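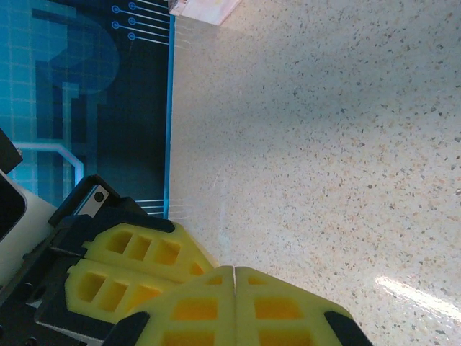
Notebook 12, p. 8

**Saturday. Worktop and mat, Vultircombe.**

Carried over from p. 6: decide whether the speckled top stays as it is, and settle the position of the circuit-board mat. Both have been on the list since October and both affect the same stretch of counter.

**Surface**

Pale cream ground with grey, tan, brown and black flecks. Good for hiding crumbs and dust, poor for finding anything small. A dropped M2 washer on this top is a five-minute job. The fleck pattern also makes it hard to judge whether the surface has been wiped. Inspection by eye from standing height is no use, so I have gone over to a torch held low and a white cloth.

Fine scratch-like lines next to the right-hand edge of the mat. Under the torch some could be caught with a fingernail and some could not. The latter went after a wipe with plain water, so I am treating those as residue. The others stay. Marked their extent on the bench plan in pencil.

Glare is still a nuisance. The bright streak moves as you walk along the counter and the flecks vanish inside it. Tried the blind at half and at full. Half makes no practical difference. Full cures it but then the overhead light is needed, and that gives a second, smaller reflection nearer the wall. Left the blind at half for now.

**Cleaning trial**

Three patches, all at the far end where a bad result would matter least. Each patch 200 mm square, taped off, same cloth folded fresh each time.

| Patch | Treatment | Result |
|---|---|---|
| A | Warm water, dry cloth | Dull film gone, tape residue still there |
| B | Water with a drop of washing-up liquid, rinse, dry | Film gone, most tape residue gone |
| C | Kultmont 426, as supplied, dry cloth | Tape residue gone, surface slightly shinier than A or B |

C looks the best when first done and I don't trust it. The extra shine suggests it leaves something behind. Masking tape put down on C afterwards lifted at the corners within the hour. Tape on A and B held until I pulled it off. We tape drawings to this counter most days, so tape grip counts for more than looks.

Decision: B for routine use. Kultmont 426 only for adhesive residue, followed by B over the same area. Bottle moved to the lower shelf and labelled to that effect.

No abrasives of any sort on this top, including the green side of the kitchen sponge. I scrubbed the offcut from the sink cut-out with one last month and the dull ring is still plain to see.

**Mat**

Navy and teal, circuit-board print, thin cyan stripe down the edge. The stripe turns out to be the most useful part of it. It is straight enough to line things up against and it shows well on the cream. I have used it as the datum for the bench plan and all distances to the right are now taken from it.

The print is less helpful. Small dark parts disappear on the navy. Light ones get confused with the ring terminals on the traces, and I have reached for a printed ring at least once thinking it was an O-ring. For sorting, a plain sheet of paper on top of the mat is the quickest cure.

Creep: the mat shifts when leaned on. Checked by putting a pencil tick on tape at the corner in the morning and looking again after lunch. It had moved 8 mm. Wiped the underside and the counter beneath it with B, dried both fully, laid it back down. No movement by 4 p.m. under what I'd call normal use. Dust underneath was the likely cause. To be lifted and wiped weekly, added to the sheet on the door.

Ordered a plain mid-grey mat from Ouazzani for comparison. If it arrives flat it goes on the left and the printed one moves to the packing shelf. If it arrives rolled it will need a few days under books first, as the last one did.
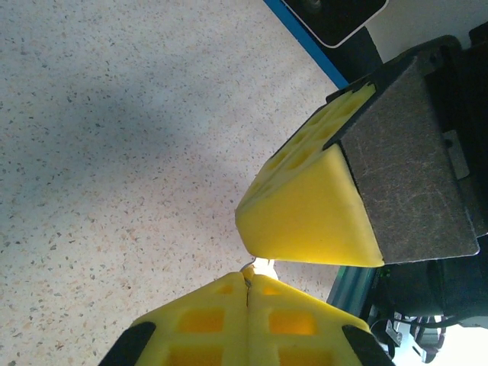
Suneck, replying to my note about the shine on patch C, says the film should buff off with a dry microfibre cloth and that we were probably using too much of the stuff. They also asked whether the counter had been sealed after fitting and thought tape grip would vary with the sealer used. I don't know the answer to the second point. The fitting paperwork is in the Vultircombe folder and I have only found the delivery note so far, which gives the colour and the thickness and says nothing on finish.

Tried the buffing on half of C. Shine reduced on the buffed half, though the boundary can still be picked out with the torch. Tape on the buffed half has been down since three. Will check before locking up.

Later, 5.40 p.m.: tape on the buffed half holding, one corner up very slightly. Tape on the unbuffed half off altogether and stuck to my sleeve. So Suneck's first point stands in part. Not enough to change the decision on B.

**Outstanding**

- Find the fitting paperwork, check for any mention of sealer.
- Repeat C with a smaller dose, applied to the cloth first.
- Second look at the scratches, blind fully down, torch from the wall side.
- Tape residue by the socket, old, brown at the edges. Try B twice before reaching for the bottle.
- Re-measure the bench plan if the Ouazzani mat goes in. The cyan stripe will no longer be there to measure from, so scribe a line on tape before lifting the old mat.
- Replace the torch batteries.

Patches A, B and C left taped off. Please don't wipe over them until the repeat is done, and keep mugs off that end.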